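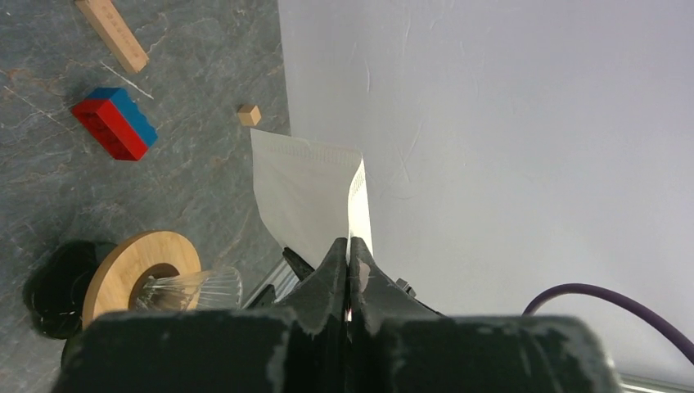
Fig. 4. Bolsita blanca en posición vertical, con el borde dentado a la derecha.

4. Preparar té frío en la jarra Nevilgate

¡Llegamos a la parte más agradecida del manual! Con la jarra ya lavada (capítulo 3) solo faltan agua, té y un poco de paciencia. La infusión en frío sale suave, casi dulce, y perdona muchísimo los despistes.

1. Desenrosque la tapa y retire el filtro central girándolo hacia la izquierda.
2. Llene la jarra con agua fresca hasta la marca inferior del cuello. Si el agua de su zona es muy dura, pruebe con agua filtrada: ¡el cambio se nota!
3. Introduzca 4 bolsitas de té. Sujételas siempre por un extremo y no las apriete por el centro.
4. Coloque el filtro, enrosque la tapa hasta oír el clic y meta la jarra en la nevera.
5. Deje reposar toda la noche. A la mañana siguiente, saque las bolsitas y remueva con una cuchara larga.

Nota: para té a granel, use la cesta fina Plokidetti (se vende aparte) y llénela solo hasta la mitad. Las hojas se abren una barbaridad.

Nota: con rooibos o hibisco puede alargar el reposo sin miedo. A Kerstin Løken, de nuestro equipo de pruebas, le encanta el hibisco con una rodaja de naranja (añádala al servir, que la piel amarga).

PRECAUCIÓN: no vierta agua a más de 60 °C. El vaso exterior no es apto para agua hirviendo y puede agrietarse.

PRECAUCIÓN: no tumbe la jarra llena. La tapa evita salpicaduras, pero no es hermética.

Conservación

Guarde el té en la nevera y consúmalo antes de 48 horas. Si lleva fruta, mejor en el mismo día.

Para servirlo con gas, mezcle 100 ml de té con la misma cantidad de agua con gas directamente en el vaso, nunca dentro de la jarra. La limpieza del filtro se explica en el capítulo 5.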